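Lining the Booth: Surface Choices for a Small Enclosed Workspace

Project report, Prendergast building, interior finishing course
Group members: Athina Gkikas, Corey Partington, Gwion Gethin

1. What we set out to do

Our group was given one of the small booths on the ground floor and asked to finish the inside of it. The structure was already up when we started in February. It had bare walls, a bare top and a metal rail for holding panels. Our job was to choose what covered the walls and the ceiling, put it up, and find out what people thought of sitting under it.

We decided early that we wanted pattern. The earlier booths in the building are all plain gray inside, and in our first class discussion most people said they felt like closets. We wanted to know if a patterned finish makes a very small room feel worse, as the textbook says it will, or if people put up with it or even like it.

2. Choosing the wall covering

We looked at 11 wallpaper samples from the Avuler remnant bin. Large flowers were out almost at once. In a space this narrow you never get far enough away to see a whole repeat, so all you get is half a petal next to your ear. Stripes were out as well, because the walls are not quite square and stripes show it.

The paper we chose is botanical, with thin gray-green stems and small leaves on pale cream and tiny rust-red flowers. The flowers are what decided it. Corey already wanted red in the ceiling, and the flowers gave us a red to work toward. We had enough paper for the walls plus one spare length, and we used most of the spare on a piece we cut short by mistake.

3. The ceiling

The ceiling took longer than everything else together. Our first plan was to run the wallpaper straight up and over. We taped up a test piece and took it down the same afternoon. With the stems going overhead it was hard to tell where the wall stopped, and Gwion said it made him want to duck.

The second plan was plain white, and that looked like the gray booths with the lights on. The third plan is the one we built. The panels are white with a fine pink and gray speckle, and the decoration is a set of red medallions in different sizes. The largest is a round rosette made of leaf shapes that spread out from a small white center. We did not space the medallions evenly. Athina drew them on paper first in a grid and it looked like a tablecloth, so she cut the shapes out and moved them around until it stopped looking like one.

Where two ceiling sections meet there is white aluminum trim. A gray strip runs between the wallpaper and the speckled part. We argued about the gray strip for most of one session. White would have matched the trim, but against the cream paper it looked dirty – or the paper did, depending on who you asked.

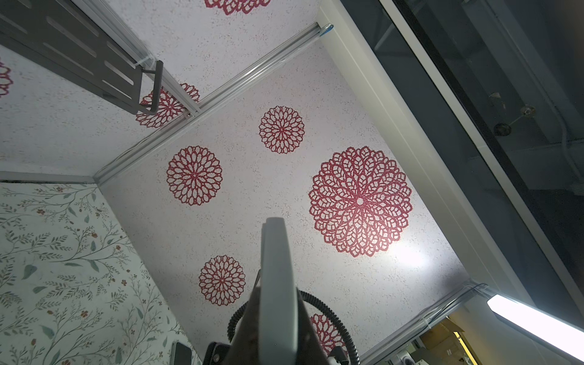
Flynn Hinds thought the red was too strong for a space that size and told us so at the mid-project review. He said that a ceiling does not need to be looked at, and that if we kept the medallions we should at least drop the largest one. Kiros Habte disagreed and said the large one was the only reason the small ones made sense. We kept it, but we took the comment seriously and added a question about the ceiling to our survey.

4. Putting it up

The paper went up first, then the gray strip, then the ceiling panels and the trim. This order worked, except that we got paste on the strip and had to clean it twice. If we did it again we would leave the strip off until the paste had dried.

Cutting the trim was slow. The school saw leaves a burr on aluminum, and each end had to be filed by hand. Our first cut was 20 millimeters too short, and that piece went back in the scrap box.

We also learned that the speckled surface marks easily if you handle it with bare hands. After the first panel we wore cotton gloves.

5. What people said

We asked 60 students and staff to sit in the booth for a few minutes and fill in a short form. We got 50 forms back. Most people said the booth felt small but comfortable. The word that came up most for the walls was "calm." The ceiling split people more. Some liked it very much, and a smaller group found it busy or distracting. Several wrote that they did not notice the ceiling at all until they leaned back, and then could not stop looking at it.

A few forms mentioned glare. The panels have a slight shine, and a bright patch shows on the ceiling when the light catches it. We had only looked at the samples flat on a table, where this did not come up. A matte finish would have been better.

6. What we would change

We would test every sample overhead and under the real lighting before ordering. We would order two spare lengths of paper. We would also put people in the booth earlier, with paper cutouts taped up, while it was still easy to move things.

We are not sure our survey tells us much about pattern in general. Everybody sat in the same booth, and we had no plain one of the same size to compare it with. The group at Flumthorpe is finishing a similar booth in a single color, and we have sent them our form so that the answers can be put side by side.

The leftover paper and trim are on the lower shelf of the materials store, labeled with our group name.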